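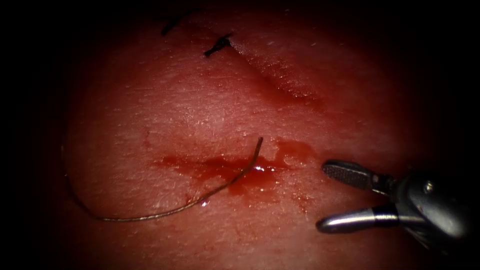
# Felteo: suture thread and knot vocabulary

Felteo is a small word list for people who translate texts about surgical sewing. It contains 2,671 entries in English, with short definitions and notes about usage. I began it because the dictionaries I had on my desk gave one word where the texts used five.

## Files

- `terms.csv`: the main list, one entry per line
- `variants.csv`: spelling variants and plurals
- `sources.txt`: types of text where I met the words
- `CHANGES.md`: what is different from the last version

All files are in UTF-8. The separator is a semicolon, as many definitions have commas inside.

## Columns in `terms.csv`

| Column | Content |
|---|---|
| `id` | number, never used again after deletion |
| `term` | the word or the group of words |
| `group` | one of 24 subject groups |
| `definition` | up to 57 words |
| `note` | false friends, older use, doubts |

The `note` column is empty for most entries. When it begins with a question mark, I am not sure of the definition and a correction is very welcome.

## Some choices

"Suture" can mean the thread, the stitch or the closed line. I made three separate entries. "Stitch" has its own entry also, with a link to the second one.

Black thread is often silk or nylon in the texts, but color alone does not tell the material, so no definition uses it that way.

Knots were the most difficult part. The same knot has different names in sailing, fishing and surgery. The names from fishing are now in the group `other_trades`.

## Known problems

- 8 entries have no group yet.
- Hyphens are not regular ("cross-section", "cross section").
- British spellings are only in `variants.csv`.

## Use

The list is for language work. Please do not use it for medical decisions. You may copy and change it if you keep the name Felteo in your file. The next version is planned for October and will add the words for needles.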